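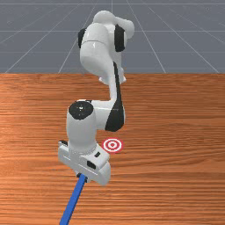
Why I don't believe in the Skostdale trial day

23 July 2025

Every summer the same thing happens. A club I follow holds an open trial, somebody stands at the end of a hall with a stopwatch, and by teatime there is a list of names who have "moved up the board". This year it was Skostdale handball, and the name on everyone's lips was Sølve Hovland, left back, who jumped higher than anyone else and ran the shuttle faster than two of the wingers.

Good for him. I've watched him play for Skumside for two seasons and I'd say he is a decent club player who gets caught flat-footed whenever a pivot turns inside him. Did the trial test that? It did not. There was no pivot. There was a line of tape and a man shouting numbers.

I don't mind the jump test as such. If you can't get off the floor you aren't going to shoot over a six-metre block, fair enough. What I mind is how quickly the number becomes the player. Last August it was the throwing speed gun, and we all had to hear about a lad who touched 100 kilometres an hour. He scored 13 goals all season. I'd have liked a second number next to the first one, such as how many of those throws hit the keeper in the chest.

Mechthild Lehner, who coached me when I was still any use, used to run her trials as one long game with the worst ball she could find. You got no score. She moved you about, put you next to people you disliked, and wrote in a notebook. I thought it was daft then. Half of that side were still playing together six years later, so perhaps I was the daft one, although she also picked me, which rather spoils the argument.

The club says the new testing package from Oberholzer gives coaches "a fuller picture". It costs them 400 a month, going by the members' newsletter, and I'd want to see what it has told them that a Tuesday-night regular with a flask couldn't. The newsletter has a chart. The chart goes up. It doesn't say what is on the left-hand side.

Clernomier come to Skostdale for the first friendly in August. They've an ugly, slow, clever team with a playmaker who is 41 and never looks as if he is running. I'd put him bottom of every table at that trial. I'd also expect him to draw Hovland out to nine metres and slip the ball in behind him by the second attack.

If Hovland stays home and shuts him down, I'll write it up and say so. I'm taking a pencil.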